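Is it rude to open a gift tin of pastries and split it up?
Posted in Food & Manners

Morag Cowie
My downstairs neighbor gave us a big tin of wrapped pastries and snacks, all labeled in Chinese. It's a lovely tin and I can't read a word of what's in it. I'd like to put some out for my book group on Friday and take the rest to work, but my husband says you're supposed to keep a gift like that together and offer it from the tin. He also says you shouldn't re-gift a mug, so he isn't always wrong. Also, how long does this stuff keep once the lid is off? There's one date on the packet I looked at and I don't know if it's when it was made or when I should be afraid of it.

Evie Wainwright
Split it. A tin that size is meant for sharing, and your neighbor would have to be very odd to want you to eat the lot yourselves. Put some on a plate for book group and say who they came from.

On the date: look for the characters next to it. 生产日期 means production date and 保质期 is how long it keeps from then, usually given in days or months. If you see 保质期至 then it's the last day. A bare date stamp with nothing beside it could be either, so hunt around the small print on the back, or point a translation app at it. The lid makes very little difference if the packets are sealed. Heat does more harm - ours sat over the radiator one winter and everything tasted of candle.

Check for nuts, sesame and lard before you take them to the office. I once fed a vegetarian a lard pastry and we still don't talk about it. Sometimes the ingredients are only on the outer box, so don't throw that out. Same sort of thing at our house, tin and then one of the little packets: 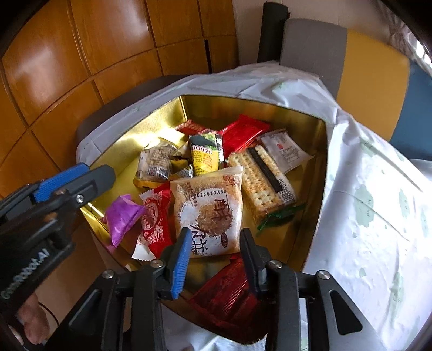
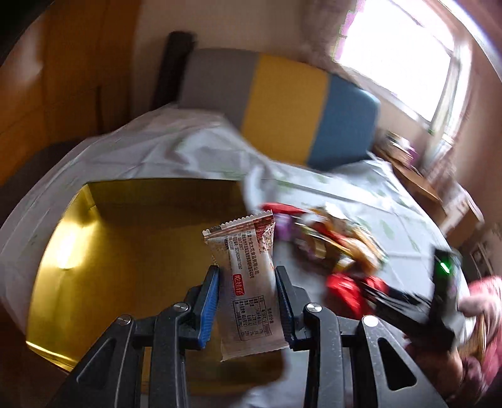 Open tin first, single packet second

bolger424
just eat them. my aunt kept hers for "company" for 4 years and company never came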